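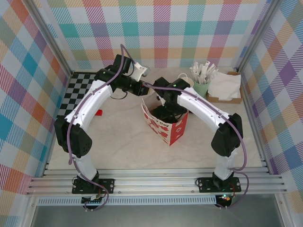

Page 6

2. The Box

Our group project for Packaging and Display was to choose a small gift box and report on how well it works on a tabletop, both as something to look at and as something to put things into. Genivaldo Bezerra wrote this section. Brigitta Pfister wrote the section on shipping cartons, which starts on page 33.

2.1 Why we picked it

We wanted a box that a person would buy at a card shop for a few dollars, carry home flat, and fold up the same day. We looked at plain kraft boxes first but they gave us very little to say about print. The one we settled on is paper, in red and white. The red part has a pattern of small white stars, hearts and flower shapes. The front panel is white with dark lettering on it, and the word "Day" can be read there.

2.2 Setting

The box was placed near the middle of a pale tabletop with a marble pattern. The walls on three sides are plaid. We had argued in May about using a plain gray background. Brigitta thought plaid would compete with the print on the box. I thought a gift box is almost never seen against gray, so it should be judged in busier surroundings. In the end I think the red holds up well. The small shapes are harder to pick out from a distance and could have been printed larger.

2.3 Opening

With the top open and folded back, the inside can be reached from directly above. For a gift box this matters more than we expected when we wrote the proposal. Tissue paper takes up a lot of room, and if the flaps lean inward they catch on it. Our advice is to crease each flap all the way back before filling the box, then put the heavy item in first and the tissue last.

2.4 Lettering

The white panel is the best part of the design. Dark letters on white are easy to read, and keeping the pattern off that area gives the words some space. We would still leave a wider margin around the lettering so that a hand or a ribbon does not cover part of the message.

2.5 What we did not cover

We did not test how much weight the paper can take, and we did not compare prices. Both were in the original plan. The draft of this section was turned in on October 12, 2019, and the only change after that was to move the notes on glue to the appendix.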